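Scorebook nerds, show yourselves

Posted by egan_at_short
Started keeping score by hand again this May and I am completely hooked! Pencil, paper, the whole thing. Our rec league team (Costello, in the Wednesday night division) played a 14-inning game last week and I got every out of it. My question is about the backwards K. Do you use it for a called third strike, or just write K and move on?

Reply from dgarrido14
Backwards K every time. It's the best symbol in sports. I've filled 3 books and I still grin when I get to draw one.

Reply from jarlath_c
Plain K for me. An out is an out, and at 200 games a season between my kids' teams and mine I want speed.

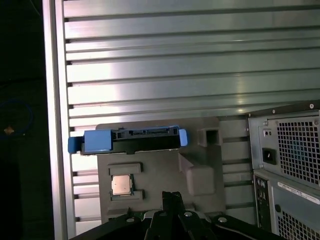 Reply from egan_at_short
See, I love the extra detail – you can look back in winter and know the kid froze on a curve. The thing I do want to fix is my layout. My inning columns wander all over by the sixth. I want straight, narrow lines between them, evenly ruled like the dark grooves between those metal ribs, and I can't get there freehand. Does anyone rule their own pages?

Reply from dgarrido14
I buy the Sullance book. Big boxes, room for pitch counts, and 2 spare columns for extras. You'd have run out in that marathon, though.

Reply from jarlath_c
Spare columns are a waste. Turn the page and start a new sheet at the tenth. Clean and easy to read.

Reply from dgarrido14
Hard disagree, I hate flipping back to see what a guy did in the first! But okay, 14 innings is 14 innings.

Reply from egan_at_short
Ordering the Sullance tonight. Keeping the backwards K, sorry Jarlath. How do you all mark a dropped third strike when the runner makes it to first?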